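Evaluation of the Zidby calibration and task kit
Interim progress report to the Drotance equipment fund
Report date: 2022-07-09
Prepared by: Wibisono test cell, manipulation group

1. Status

The evaluation is on schedule. Hardware acceptance is complete, marker registration is complete, and the pick-and-place trials are most of the way through. The fixture trials have started. Spending is within the approved amount and no change to the budget is requested at this stage.

The open items are the supplier's answer on replacement labels, the lighting question described in section 4, and the second half of the fixture trials.

2. Scope

The fund asked us to determine whether the Zidby kit can replace the fixtures we currently build in-house for arm qualification. The kit is sold as a set of labeled cubes, printed marker sheets, fixtures and boundary rails, together with a license for the Cukusitz pose software. The arm, gripper and cameras are our own and are outside the purchase.

We agreed on these criteria in January:
Setup by one technician without supplier support.
Pose estimates usable from both the fixed camera and the wrist camera.
No damage to labels over the full trial count.
Recovery from a failed grasp without manual re-registration.

The first criterion has been met. The setup guide is adequate, although the pages on rail placement assume a wider table than ours and had to be worked around. The other three are covered below.

3. Work completed

The table layout was frozen after acceptance and has not been changed between runs. Rails define the front of the work area. The cubes are laid out in a row in front of the registration sheet, with the larger fixtures toward the front of the table. A green backdrop was added behind the table to simplify segmentation of the arm in the fixed camera view.

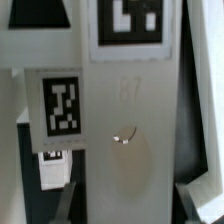

Figure 1. Wrist camera view between the gripper fingers, with markers at several depths.

The wrist camera has been the harder of the two viewpoints. At close range the markers lie at different depths and angles, and a marker is often only partly in view. The Cukusitz software rejects any marker whose outer border is incomplete. This is the safe behavior, but it means a marker cropped at the top of the image, as in Figure 1, contributes nothing to the estimate even when most of its pattern can be read. Markers in recesses are a second case. The lowest marker in Figure 1 sits in shadow with only its top strip showing, and it is also slightly soft.

We asked the supplier whether partial borders could be accepted with a lower weight. The reply was that this is planned for a later release. No date was given, and our assessment assumes the current behavior.

The number embossed or printed on the panel in the same view is very faint. We do not use it for identification. Operators should work from the marker IDs in the setup file.

Of the 3,000 pick-and-place cycles planned, 2,739 have been run. The remainder will be run after the lighting change so that both conditions are represented in the final data. Results by condition will be given in the final report. We prefer not to quote a success rate from an unbalanced set.

4. Findings to date

Fixed camera. Registration from the fixed camera has been stable. The four-marker sheet gives a good table reference as long as the cubes do not hide its front pair. In the present layout they partly do – see Figure 2. The software continues on the back pair, with a warning. We recommend moving the sheet toward the backdrop in any permanent installation.

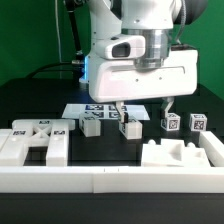

Figure 2. Fixed camera view of the kit on the table, gripper fingers spread over two cubes.

Gripper clearance. With the fingers spread wide, the gripper spans more than one cube at the current spacing. A descent at full opening can therefore bring each finger down on a different cube. We now limit the opening before descent, and the motion script checks the neighboring poses first. The kit documentation does not mention minimum spacing for wide grippers and should.

Fixtures. The H-shaped fixture carries three markers, one on the crossbar and one on each leg. With all three visible its pose is well constrained. With only one leg marker visible the angle estimate is noticeably worse, and the trial plan now includes this case. The sloped fixture depends more heavily on its position relative to the rails and will be tested last.

Lighting. The white parts reflect strongly under our overhead lights. The top surface of the front rail is the worst case in the fixed view. Marker detection is not affected there, but edge fitting on plain white surfaces is unreliable. We will repeat a block of 100 cycles with diffusers fitted before deciding whether to ask for matte parts.

Labels. Inspection of the cube labels continues at the end of each block. The supplier sells labels only as a full set – we have asked for single replacements and are waiting for a price.

5. Remaining work

Fit diffusers and run the lighting block.
Complete the pick-and-place cycles.
Complete the H-shaped fixture trials, including the single-marker case.
Run the sloped fixture trials.
Test recovery from failed grasps with the opening limit in place.
Obtain the label price and update the running cost estimate.

6. Risks

The main technical risk is the wrist camera. If partial markers remain unusable, some close-range tasks will need either an extra approach pose or more markers on the fixtures. The extra pose is the cheaper option and adds time to every cycle. A decision is needed before the final 2 trial blocks are scheduled.

The software license is tied to one workstation. Moving it requires a request to the supplier, and we have not yet tested how long that takes.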